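Section 3: Opening, Filling and Closing Your Pouch

By now you've unpacked everything and given the pouch a good shake, so let's get to the part I like best. I wrote these steps for the Gustanora canvas pouch, but they work for pretty much any soft zippered bag with a loop handle (I use them on my old Haslinger one too, and it's a lot stiffer!).

Before you start

Clear yourself a patch of table and wipe it down. Pale canvas picks up everything - coffee rings, pencil dust, you name it. Mine is smudged already and I've decided to be fine with it.

Opening

1. Lay the pouch flat.
2. Find the metal pull. It's small, so follow the zipper with a fingertip if you have to.
3. Hold the yellow loop with one hand. Don't skip this! The fabric is soft, and without a good hold the whole bag just slides along after the zipper.
4. Draw the pull along slowly, keeping it level with the teeth.

Caution: if the zipper catches, stop and back up a little. It's nearly always a fold of canvas. Yanking is how I wrecked my first one last December.

Lifting

5. Take the pouch by its top edge, one side in each hand, close to where the strap begins.
6. Raise it straight up and let the bottom sag. It's supposed to do that.
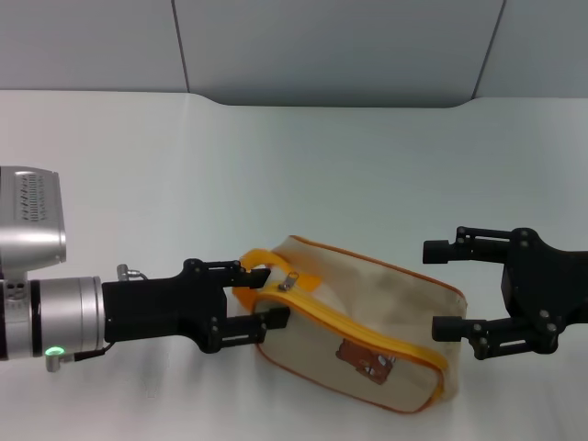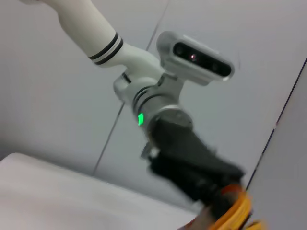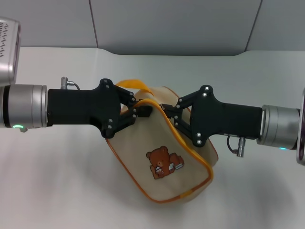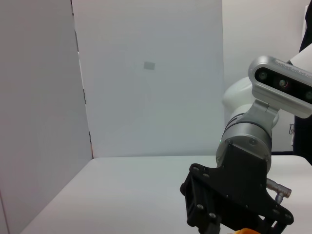 First picture: the loop held while the pouch lies flat. Third picture: the pouch held up by its top edge, teddy bear patch showing.

Filling

7. Heavy things go in first, down at the bottom. I keep mine under 300 grams, which is plenty for pens, a small notebook and a snack.
8. Keep anything pointy away from the side with the bear. Shufen Du pushed a compass through hers and the stitching never recovered.
9. Leave a bit of room at the top so the zipper can close without a fight.

Note: the loop is for hanging and short carries. I wouldn't swing a full bag from it - I tried, and the stitches at one end started to go.

Closing

10. Pat the sides flat, hold the loop again, and run the pull back the other way.
11. Tuck the strap down if you're putting the pouch in a drawer.

For washing and stain removal, go on to page 19.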